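Trelleck Reading Room
Progress report to the Brondmont Fund
2024-01-30
Prepared by Ultan Kavanagh

Where we stand

You gave us money to put translated and foreign-language fiction within reach of people who don't live near a university. We have spent most of it on books and a surprising share of it on shelf brackets. The lending collection now stands at 373 titles, up from 302 at the last report. The growth would have been larger if the Vutberg shipment had come to us first and not to a dental supply company with a similar address. They were very nice about it.

Chinese paperbacks have been the busiest corner of the collection. Raed Atallah, who buys for us, has stopped saying "I told you so" in meetings and now only raises an eyebrow. 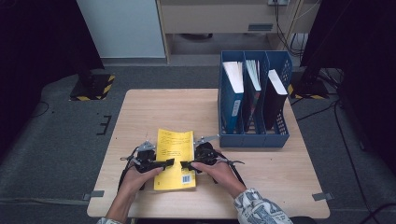 Cataloging

We promised a searchable catalog by September. We have one. It searches beautifully in English and sulks in everything else. Titles in Arabic sort themselves to the bottom, and anything in Chinese could be filed three ways depending on who typed it in. Raed has written a two-page rule for this, and we are now all following it, including me, after a reminder.

Back-cover copy is being entered along with title and author. It is slow work. Readers do choose books by the blurb, however, and a record without one tends to stay on the shelf.

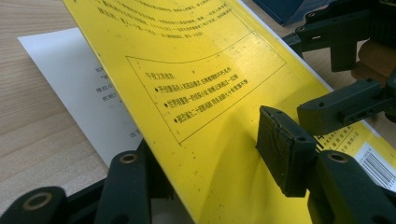 Page 3

Borrowers

The Bataineh evening group has moved from short stories to full novels and from tea to complaints about the heating. Attendance is steady. The group has asked for large print in any language at all, and we would like to shift $2000 from the publicity line to pay for it. Publicity has so far consisted of a banner that the wind took an interest in.

Still to do

The late-return letter needs rewriting. The current version manages to sound both timid and threatening. The second bookcase is level at last, and the first one is being discussed. We would be grateful for your answer on the large-print money before the spring order goes out.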